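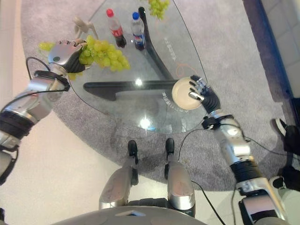
4. Hands and the order of reading

The previous section dealt with balloons and captions. We now turn to panels that carry no words at all, and to what readers look at in them when there is no text to pull the eye along. Our material is the same as before: 30 pages taken from the first collected volumes of Plurko and Lovia, both serial science fiction comics published in black and white. Each page was read by 30 adult readers, who afterwards retold it in their own words to one of the authors.

4.1 Wordless panels

Readers spent less time on wordless panels than on panels with speech, as earlier work on page layout would lead us to expect. The gap was larger in Lovia than in Plurko. Part of this comes down to drawing style. Lovia uses wide panels with a good deal of sky and street in them, and a reader who is following the plot can pass over these quickly and lose nothing. In Plurko the wordless panels are mostly close views of a character doing something, and the action often matters on the next page.

The retellings bear this out. When readers of Plurko left a wordless panel out of their account, they tended to go wrong later, for instance by saying that a letter had been posted when it had been burned. Readers of Lovia left out more panels and made fewer mistakes.

4.2 What hands do

We coded every wordless panel for the presence of a hand and for what the hand was doing. Three kinds were kept apart: hands at rest, hands pointing or waving, and hands holding an object. The coding was done by Nugroho and Tamošiūnaitė separately, and disagreements were settled by Holzer. Most disagreements concerned hands in pockets or behind backs, which we ended up leaving out.

Holding is the widest of the three kinds. It takes in a closed grip on something that hangs and a flat hold on something that has to stay level, and both can occur together, as with the grapes and the plate in Figure 3. We did not split the kind further. An early attempt to do so gave groups too small to compare, and the coders found it hard to agree on objects such as books, which can be held either way in the same panel.

Panels with a holding hand were mentioned in the retellings more often than panels with a hand at rest. Pointing hands fell between the two, but here the result depends heavily on five panels in one chapter of Plurko, where a child points at a door over and over. With those panels taken out, pointing and resting hands can no longer be told apart. We would not want to build anything on the pointing hands for that reason.

It made no difference whether the hand belonged to a human or a machine character. Lovia has several machine characters, drawn with jointed fingers and visible cables, and we had thought that readers might dwell on them longer. They did so on first appearance only. By the second chapter the machine hands were treated like any others, and readers retelling the story often did not say which kind of character had picked the object up.

4.3 Objects that come back

An object held in one panel and seen again later is a common device in serial comics, where an issue may end before the object has been explained. Raudsepp (in the interview study described in Section 2) was told by several readers that they turn back to check. We saw less of this than the interviews suggest. Turning back was frequent when the object returned on the same double page and rare when it returned after a chapter break, even though the collected volume makes it easy.

One limit should be stated here. Our readers had the collected volumes in hand, and a person reading month by month would have had to find an older issue on the shelf. Section 5 takes up the single issues.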